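## Trollby can finally keep time

Big week for Trollby, my little tool for lining up two-handed recordings! The left and right gripper streams used to drift apart on long takes, and I'd been patching it with a fixed offset in the config (ugly, I know).

Now each stream gets its own clock fit, and the merge happens after that instead of before. I replayed 236 takes through the new code and only 5 got flagged. 2 of those were bad files anyway, with a header that stopped halfway.

The power strip task is my favorite test for this, as a cord makes timing mistakes so easy to spot in the replay.
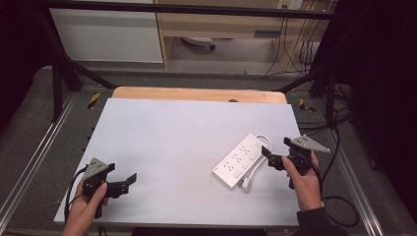
Next up is the planner side. Kiltard still wants both hands at one fixed rate, so I'm writing a small resampler for it, and I'd love to get that merged before April is over.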